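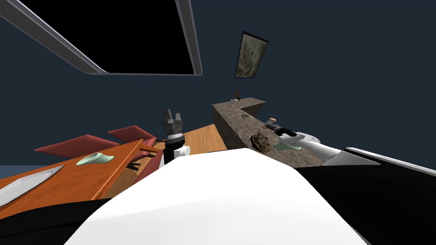
グリッパを選ぶという作業は、カタログを並べて把持力と開き幅を見比べるところから始まると思われがちなのですが、この講義では順番を少し変えて、まず「何を、どこから、どう掴みにいくのか」を皆さん自身の言葉で書き出すところから始めたいと思います。前回までの関節や座標系の話に比べると、ずいぶん所帯じみた話になりますが、どうぞお付き合いください。台所を模したシミュレーションの場面を教材に使うのもそのためで、石目のカウンターにはパンのようなざらざらした茶色のかたまりがあり、そのすぐ隣に淡いミント色の低い器があり、右腕のグリッパはその先の、上がオレンジがかったピンク色をした小さな物へ向かっています。かたまりは潰したくないし、器は倒したくない。そして狙う物はそれらのすぐ向こうにある。こういう並びを前にすると、把持力の数字だけではどうにも決められないことが、じわじわと分かってきます。

第5回　グリッパと腕とカメラを一緒に試す
Julwood ロボット基礎講座・受講者配布資料
2024年7月

1　前回のおさらいと、今日の道具立て

前回は、腕の先に何もつけないまま、手先を目標の位置へ運ぶ練習をしました。うまくいった方も、関節が妙な方向へ回って首をひねった方もいらしたと思います（私も最初の年は、なぜ肘がそちらへ逃げるのか、お茶が冷めるまで画面を眺めていました）。今日はその腕の先にグリッパをつけます。

シミュレータは引き続き Boltar を使います。コントローラは Gonda の標準設定のままで結構です。ゲインをいじりたくなる気持ちはよく分かりますが、今日だけは我慢してください。グリッパを比べる日にコントローラまで変えてしまうと、あとで記録を読み返したときに、何が効いたのやらさっぱり分からなくなります。5月の補講でちょうどそれが起きて、半日分の記録が、眺めるだけの記録になってしまいました。

比べるグリッパは二種類です。ひとつは標準の平行グリッパ、もうひとつは Higuchi の柔らかい爪を想定したモデルです。どちらも最大の開き幅を80ミリに揃えてあります。揃えてあるのは開き幅だけで、指の長さも、指先の厚みも違いますので、そこはご自分の目で確かめてから始めましょう。設定画面の数字を写すだけで済ませず、ぜひモデルを回して、横からも下からも見てやってください。

2　平行グリッパの良いところ、困るところ

平行グリッパの良さは、なんといっても動きが読みやすいことです。指が平行のまま寄っていくので、掴む位置の計算が素直で、閉じた幅から「何か挟んだかどうか」もおおよそ見当がつきます。初めて把持のプログラムを書く方には、まずこちらをお勧めしています。

困るのは、形の整っていない物です。指の面と物の面がきれいに当たらないので、接触が一点か二点になり、そこを軸にしてくるりと回ってしまいます。力を強くすれば回りにくくはなりますが、柔らかい物なら今度は潰れます。この加減は、数字で説明するより一度失敗していただいたほうが早いので、演習の最初の課題にはわざと強めの力を入れてあります。安心して失敗してください。

それから、指を開いたまま進入するとき、開いた指の外側が隣の物に触れるという失敗も、毎年よく見かけます。掴みたい物ばかり見ていると、つい忘れるのですね。目標の物の幅に合わせて、片側に10ミリずつ余裕を持たせた幅で近づき、置き場が込み入っているときは進入の角度を変える。まずはそれくらいの単純な方針から始めて、足りなくなったら足していくのがよいと思います。

3　柔らかい爪の場合

Higuchi のモデルは、指先が物の形に沿ってたわみます。いびつな物を抱え込むのが得意で、位置が少しくらいずれても掴めてしまうことがあります。この「掴めてしまう」がくせもので、位置決めが甘いまま先へ進んでしまい、置く段になって物が傾いている、ということがよくあります。掴んだら一度止めて、手の中の物の向きを確かめる手順を挟んでおきましょう。

もうひとつ、たわむ指は閉じた幅の値を信用しにくいという事情があります。平行グリッパ用に書いた「幅がゼロに近ければ空振り」という判定をそのまま持ってくると、細い物を掴んだときに空振り扱いになったり、その逆になったりします。判定には幅だけでなく、指の力の推定値もあわせて使ってください。書き方の見本は演習フォルダに入っています。見本のとおりでなくても構いませんし、もっと良い書き方を思いついた方は、ぜひ次回みんなに見せてください！

なお、Boltar の中のたわみは簡略化したモデルです。実機の柔らかさがそっくり再現されているわけではありませんので、シミュレーションで掴めたから実機でも大丈夫、と早合点なさらないように。私たちが今日ここで比べられるのは、進入のしかたや判定の組み立て方といった、手順の部分だと考えておいてください。

4　腕の届き方とグリッパの向き

グリッパの良し悪しを議論しているつもりで、いつのまにか腕の姿勢の良し悪しを議論していた、ということが実によくあります。同じグリッパでも、真上から下ろすのと、横から差し込むのとでは、まるで別の道具のような振る舞いをします。ですから記録用紙には、グリッパの種類のほかに、進入の方向と、掴む直前の手首の姿勢も必ず書く欄を設けました。面倒でも埋めてくださいね。

両腕のあるロボットでは、使わないほうの腕をどこに置くかも考えどころです。遊んでいる腕は、つい初期姿勢のまま放っておきがちですが、カメラの視野に入りますし、場合によっては家具との距離も気になります。 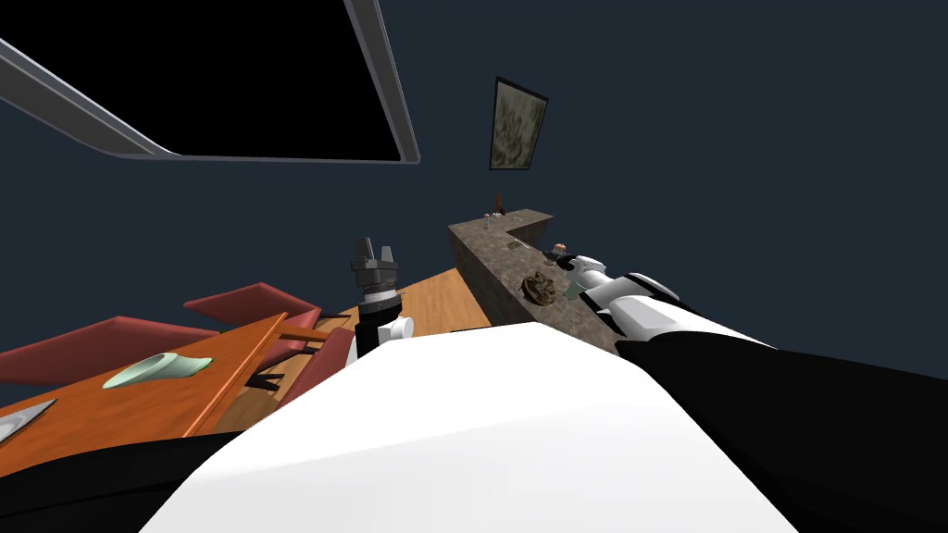 図2　カウンターの上へ伸びる右腕と、上を向いた左のグリッパ。手前は白いアームのリンク。

図2を見ながら、少しだけ考えてみましょう。右腕の先は茶色くでこぼこした物と小さな淡い緑色の物のすぐ上を越えて、上がオレンジ色の物のほうへ向いています。この姿勢から手先をそのまま下げたら、何に最初に当たりそうでしょうか。いったん高く逃がしてから向こう側へ下ろす経路と、手首を寝かせて横から差し込む経路と、皆さんならどちらを先に試しますか。正解をひとつに決める問いではありませんので、隣の席の方と、ああでもないこうでもないと話してみてください。毎年ここがいちばん賑やかになります。

左のグリッパのほうも、木の床の手前で立ち上がっていて、それなりに目に入ります。物を探す処理をカメラ画像で行う場合、自分の腕や手が画面のどこを占めるかは、思っている以上に効いてきます。次の節はその話です。

5　カメラをどこに置くか

今日の演習では、頭部に置いた仮想カメラと、手首に置いた仮想カメラを切り替えられるようにしてあります。頭部のカメラは全体の配置をつかむのに向いていて、物どうしの位置関係や、家具のへりまでの距離が一目で分かります。その代わり、手を伸ばした瞬間に、肝心の物が自分の手で隠れることがあります。掴む直前の、いちばん見たいところで見えなくなるわけです。

手首のカメラは近くがよく見えます。指先と物の隙間を確かめながら寄せていけるのは、たいへん心強いものです。ただ、視野が手の動きと一緒に動くので、座標変換をひとつ取り違えると、右へ寄せたつもりが奥へ進む、というようなことになります。前回配った座標系の図を、手元に開いたまま作業してください。私はいまでもそうしています。

遠くにある細かな物は、どちらのカメラでも見分けにくいことがあります。色だけで探していると、よく似た色の物へ手が向かうこともありますから、位置の見込みと組み合わせて候補を絞りましょう。画像を一枚見て決めてしまわず、少し視点を変えてもう一度見る、という手間を惜しまないでください。急がば回れと申しますが、把持の前の一呼吸は、たいてい元が取れます。

6　演習の進め方

最初に、標準の平行グリッパで基準となる記録を取ります。置き場所は配布した初期配置のままとし、試行は30回です。途中でうまくいかなくなっても、設定を直さずに最後まで続けてください。直したくなった箇所は用紙の余白にメモしておき、二巡目で試します。

次に Higuchi のモデルへ切り替え、同じ初期配置、同じ進入方向で、同じだけ繰り返します。持ち上げる対象の質量は、どちらの場合も370グラムに設定してあります。見た目の割に重いと感じる物もあるかと思いますが、滑りの差が出やすいようにこの値を選びました。ご家庭の台所の感覚とはちょっと違うかもしれませんね。

記録には、掴めたかどうかに加えて、次のことを書いてください。

・接触したとき、狙った物以外に触れたか
・持ち上げる途中で、物の向きが変わったか
・置いたあと、指を開いた拍子に物が動いたか
・どのカメラを見て判断したか

三つ目は見落としやすいところです。持ち上げに成功すると嬉しくて、つい用紙に丸をつけてしまうのですが、指を開くところまでが把持の仕事です。柔らかい爪では、たわみが戻るときに物を押してしまうことがあるので、開く速さを遅くした場合も、余裕があれば見ておいてください。

Gonda の画面で警告が出たときは、文面をそのまま書き写しておいていただけると助かります。「何か赤いのが出ました」だけですと、あとで一緒に原因を探すのがなかなか大変なのです。関節の可動範囲に近づいたという警告なら、肘の向きを変えた姿勢から入り直すと、すんなり通ることがあります。

7　よくいただく質問から

把持力はどこまで下げてよいのか、という質問を毎回いただきます。持ち上げて、腕をゆっくり横へ振って、それでも滑らない値を探し、そこから少し足したところを出発点にしてください。静止しているときに持てた力が、動き出したとたんに足りなくなるのは、よくあることです。

両腕で同時に掴んでもよいか、というご質問もありました。意欲的で大変うれしいのですが、両腕の協調は次々回にまとめて扱いますので、今日は右腕だけでお願いします。左腕は、右腕の通り道を避けたところに置いておきましょう。どうしても待ちきれない方は、二巡目が終わってから、別名で保存したファイルで遊んでみてください。

記録用紙は次回の冒頭で使います。書きかけで構いませんので、グリッパ二種の分を揃えて、座標系の図と一緒にお持ちください。

（文・Julwood ロボット基礎講座　講師）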